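Julline (bench system)

Julline is a two-armed bench robot system sold by Kollenov for handling cups, mugs and drinks bottles. It is offered to catering suppliers, colleges and test kitchens, either as a kit for self-assembly or as a rented service. The system was first listed for sale in April 2021 under catalogue number 3057.

Development

The system was designed by Bernd Pfeiffer and Flora Kinnear. An earlier single-arm version, known as Grasaren, could lift a cup but had no second arm to bring a bottle to it. The change to two arms was made at the request of early customers.

Operation

Each arm ends in a black gripper with a camera module mounted on top. The arms reach in from opposite sides of a table, so that one may hold a cup while the other attends to a bottle. Users may supply their own vessels – paper cups, mugs and plastic bottles of several sizes are all accepted – and no special markings are needed on them.
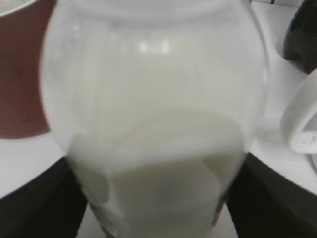
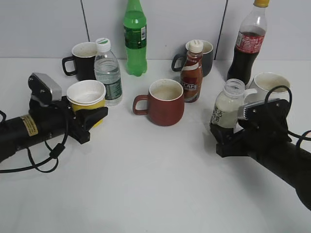
Supply and service

The kit comprises both arms, grippers, cameras, cables and a printed manual of 40 pages. Assembly is carried out by the buyer. Under the rental service, a technician visits every 29 days to inspect the grippers and clean the camera lenses. Replacement finger pads are sold separately.

Reception

In a trade review, Murdo Sutherland praised the steady grip on smooth-sided containers but considered the manual too brief on the subject of part-filled vessels. Wilma Dow found the rental terms fair for small colleges – less so for larger sites, where outright purchase was cheaper after the second year.

See also

Grasaren
Takagi gripper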